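Ticket: Label printer drops off network after idle, Dusden office
Status: Closed
Priority: Normal
Opened by: Front office, Dusden
Assigned to: Selvaraj Liyanage
Device: Label printer on the shipping desk, Ethernet, with the Travora print queue on the Eltis server

Problem as reported

The label printer stops responding when it has not been used for a while. Jobs sent from the shipping desk sit in the queue marked "Printing" and never come out. Turning the printer off and on clears it and the waiting labels print all at once, sometimes twice. It started in May. The other printers in the office are fine.

First checks

Printer was answering when I got to it. Printed a configuration page from the front panel. Firmware is one release behind. Address is set by DHCP, sleep timer is on, link light is steady. Cable reseated at both ends, no change in link speed.

Sent a test label from the shipping desk and one from the server. Both printed. Left it alone over lunch and tried again. The test label hung in the queue, as reported. The front panel still woke up when I pressed a key, but the address did not answer a ping from either machine.

Took a known good patch cable for the next test.
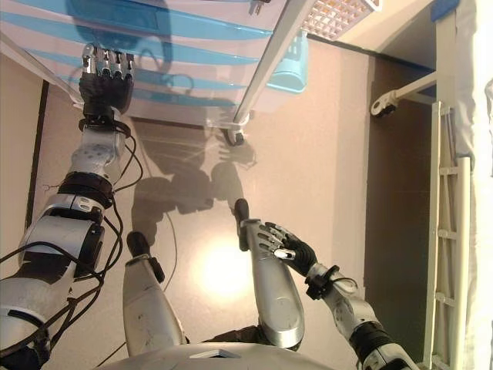 Step 1: Rule out the cable and the wall port

Swapped the patch cable. Same result after the printer went idle. Moved the printer to the next wall port, which goes to a different switch. Same result. Put it back on the original port and kept the new cable in place. The old cable passed on the tester and went back with the spares.

Step 2: Check the address

The DHCP server showed a lease for the printer and a second entry for the same address under an old name, Batista. That was a receipt printer that has been unplugged for a long time. The entry was a leftover reservation with a different hardware address. Deleted it. Made a new reservation for the label printer ending in .73 and restarted the printer to pick it up.

Updated the port on the Travora queue to match. The queue had been pointing to a host name, and the name still resolved to the old address on the shipping desk computer until I cleared the DNS cache there.

Printed from both machines. Left overnight.

Update, Monday 9 a.m.

Shipping desk reports the first label of the day hung again. Power cycle fixed it. So the duplicate entry was a real fault but was not the cause of this one, or not the only cause.

Step 3: Sleep timer

Turned off deep sleep on the front panel. The menu has two separate settings, "Energy Save" and "Network Standby," and they are on different pages. Energy Save dims the panel and turns off the heater. Network Standby shuts down the Ethernet port after the set number of minutes. I had only looked at the first one on the earlier visit. 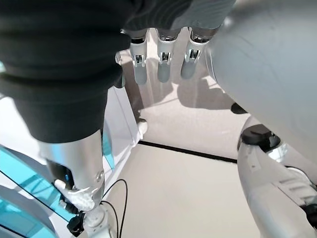
Network Standby was set to 6 minutes. The manual says the port should wake when it sees traffic addressed to it, but on this firmware it does not. Set it to Off and saved. Pulled the power and checked the menu again to be sure the setting had held. It had.

Waited about 20 minutes and pinged from the server. Replies came back right away. Sent a label and it printed.

Step 4: Firmware

Installed the current firmware from a USB stick. The first try failed with a file error because the stick was formatted as exFAT. Reformatted as FAT32, copied the file again, and the update went through. Note for anyone doing this on the other label printers: the update resets Network Standby to its default, so it has to be turned off again afterward. The label size and darkness settings were kept.

Step 5: Duplicate labels

The double prints came from the queue and not from the printer. "Retry on timeout" was on, so each hung job was sent again while the first copy was still waiting. Turned retry off. Cleared 9 old jobs from the queue, after checking with the shipping desk that none of them were still needed.

Ran a batch of test labels with the printer left idle between each one. All of them printed once. Put the label stock back afterward.

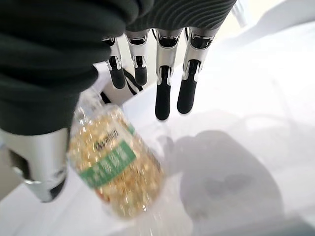 Hand with green covering, over the white tabletop

Update from the front office

No hangs this week. One label came out blank, but the roll had been loaded upside down. Please leave the ticket open until after the weekend in case it comes back.

Resolution

No further reports. Cause was Network Standby closing the Ethernet port, made worse by the retry setting on the queue and an old address reservation. Settings recorded on the device page under Dusden. The same check still needs to be done on the label printer in receiving, opened as a separate ticket.

Closed by: Selvaraj Liyanage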